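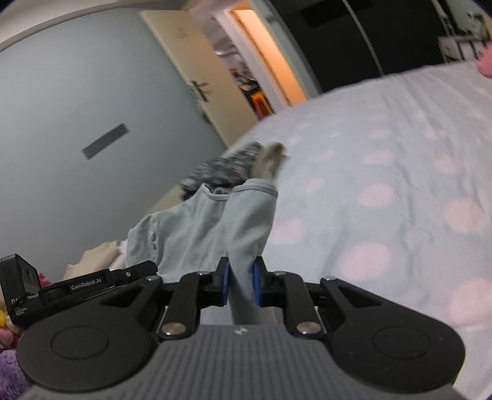 Reading time: 5 minutes

4. Folding on the bed

Coralie Lowther

The previous section left the laundry in the basket, where much of it would have liked to stay. We now follow it to the place where it gets folded. The Ganthorpe interviews included a question about this place, and the question was badly written. It asked, "Where in your home is your folding surface?" and several people answered as though we had inquired after their yacht. One woman asked her husband if they had one. He thought it might be in the garage.

Reworded as "Where do you fold?", the item gave us what we were after. Of the 117 households that finished the diary, most named a bed, and of those most named the bed of the person whose clothes were being folded, or of the person who wasn't home to object. The table came a distant second. The ironing board was mentioned often and fondly, in the way one mentions a gym. The remaining answers (sofa, top of the dryer, own knees, "the stairs, one step each") are listed in Appendix C with the wording kept as given.

4.1 Why a bed

On paper a bed is a poor worktable. It is too low for standing and too wide for reaching across, and it gives way under anything placed on it. A stack built near the edge leans toward the edge. A stack built in the middle can be reached only by kneeling, and kneeling on a mattress tilts the whole arrangement toward the kneeler, who then has a stack of towels in the lap. Every household designer we consulted during the planning of this study told us that people wanted a proper counter. People may well want one. They have a bed.

What the bed has going for it came up again and again in the diaries, though seldom when we asked directly. It is large, and it is usually free during the day. A sheet counts as a clean surface in a way that a kitchen table does not, at least until someone has looked at the sheet. Most of all, it has a deadline built in. Clothes left on a table can stay there until the weekend, and then until the next one. Clothes left on a bed have to be dealt with by whoever means to sleep in it. We came to call this the bedtime clause. In the diaries it is honored about as strictly as such clauses usually are: many entries record the piles being moved, intact, to a chair.

The chair deserves its own study. We applied for the money and did not get it.

4.2 Loose, folded, and the stage between

The coding scheme we took over from the Derkine pilot has two states for a garment, "loose" and "folded." This was fine for the pilot, which was done with tea towels. It held up poorly with clothes. A fair share of the garments recorded in the diaries were neither, and their owners were quite clear on the point. They wrote "sort of folded," "gathered," "in half," "folded for now," and, in a hand that suggested the end of a long evening, "dealt with."

We added a third state, "gathered," for cloth that has been picked up and brought together without being given edges. Figure 3 shows a light blue garment in bunched folds, with a dark gray speckled cloth lying on top of it and behind it. Our two coders, working separately, had no trouble with the light blue piece. They spent a whole Wednesday on the gray one. One held that cloth lying on other cloth is in a pile, and that being in a pile is a kind of order. The other held that by this standard the floor of her son's room was a wardrobe. The second view prevailed and is now in the manual.

Agreement between coders rose once "gathered" was available, and so did their tempers' general evenness. The cost is that our counts can't be set directly beside those from the pilot. Readers who need to compare the two should merge "gathered" with "loose," as we did for the table in Section 6, and should resist the urge to merge it with "folded," as many of our participants did.

4.3 Placement

Where does a folded garment go once it is folded? The short answer is next to the last one. The longer answer depends on whether the folder is building by person, by type of garment, or by drawer, and the diaries suggest that most people begin with one of these plans and end with another. A typical entry starts with shirts here and pants there. Partway down it begins to speak of "his" and "mine." By the end there is a heap labeled "misc.," and misc. is frequently the tallest.

We see three habits of placement often enough to name them.

The first is the wall stack. People like to build against something, and on a bed pushed to the side of a room the obvious something is the wall. A wall stack is begun early, is the tallest for most of the session, and collects flat items at the bottom. It is also the stack that gets things leaned on it, and so the one that goes over.

The second is the lone panel. Large garments are folded into a broad flat shape and then set down in the open, because placed on a stack they would overhang it on every side. Participants described these pieces with some resentment. "Too big for any pile" is a note we saw in several diaries; "has its own zip code" we saw only once. The lone panel tends to drift toward the nearest stack as space runs out, and to end up propped against it.

The third is the rider. This is a small folded item set on top of a pile it does not match, for lack of a pile of its own. Riders are put there for a moment. When we asked at the follow-up visit, a good many had been put away in the wrong drawer along with their hosts, and a few had been reported missing.

Figure 4 has something we would code as each. The stack at the left edge of the bed, close to the wall, has a beige-tan garment on top and white and very pale blue pieces below, and the front corner of the top piece droops over what is under it. Against its right side leans a large pale gray-blue garment folded to a broad panel. The khaki-olive pile farther back carries a smaller dark gray one, mottled with white and light gray, on its right end. Whether that last piece belongs with the khaki is something a picture can't tell us, and in our experience asking the household doesn't always settle it either.

A word on the sheet. Patterned sheets gave us trouble from the start. The Reramer software we used to trace the outlines of piles was built for plain backgrounds, and it took polka dots for small round garments. In one early run it returned a bed full of neatly folded berets. We ended up tracing the outlines by hand, on every sheet, plain ones included, so that the error would at least be of one kind. Coders found that large dots were a help to them in one respect: they made it easier to say where on the bed a pile stood, and the notes are full of remarks such as "one dot left of the pajamas."

4.4 How far the piles travel

Over 4,000 garments were entered in the diaries, across 729 folding sessions. A garment in these entries was handled more often than we had guessed, and a good part of the handling took place after it had been folded. Folded clothes were moved to make room for other folded clothes. They were moved for a cat, moved for a nap, shaken out and refolded because a sleeve had been trapped, and refolded again by a second member of the household who had views. The Zeng project, from which we borrowed the diary format, treated the fold as the end of the task. Our participants treated it more as a pause.

The refolding entries are worth dwelling on. They were seldom made by the person who had done the first fold, and they were seldom mentioned to that person. One participant wrote that she refolded everything her partner folded and had done so for years, and asked us to keep the diary at our office. We have done so. Her partner's diary, which we also hold, describes his folding as "the one chore I know she's happy with."

We make no claim that one way of folding is better than another. We did ask people what a good fold was, and the answers turned on whether the thing would fit in the drawer, with looks a long way behind. Drooping corners bothered hardly anyone. What did bother people was a fold that showed its insides: a strap, a hem, or a loop of cloth poking out from under an otherwise tidy panel. Participants pushed these back in as they talked to us, mostly without seeming to notice. The example in Figure 4 is the cream-colored fold that sticks out from beneath the near corner of the gray-blue garment.

We had planned a score for this, running from 1 to 5, and called it neatness. It was dropped in August. Scores given by the person who had folded the pile and by anyone else in the same house were so far apart that we could find no use for the average, and in two homes the scoring itself was followed by a silence that lasted through the rest of the visit.

Figure 4. Folded laundry on a bed with a dotted sheet: stack near the wall, large panel leaning on it, khaki-olive pile with a smaller dark gray garment on top. 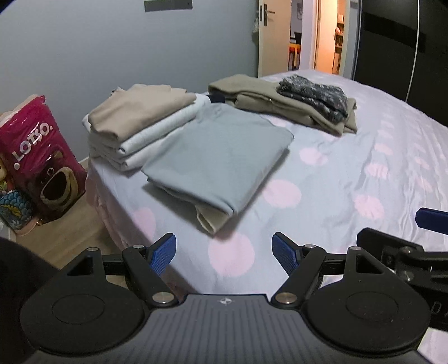
4.5 Limits of the bed data

The diaries were kept by people who had agreed to keep a diary on laundry, and this is a narrower slice of the public than we would like. We suspect that they folded more than usual while the study ran. Several said so. One thanked us for it and asked if we had plans to look into windows.

Households with bunk beds are thin in the sample and hard to fit to the scheme, as the upper bunk was used for storage of piles and the lower one for the folding, with a good deal of throwing in between. We coded the throws as "placement" and noted the landings separately. Sessions held on a floor mattress were kept with the beds. Sessions held on a sofa bed were coded by its state at the time, open or closed, and where the diary didn't say, we left them out.

Socks are treated in Section 5.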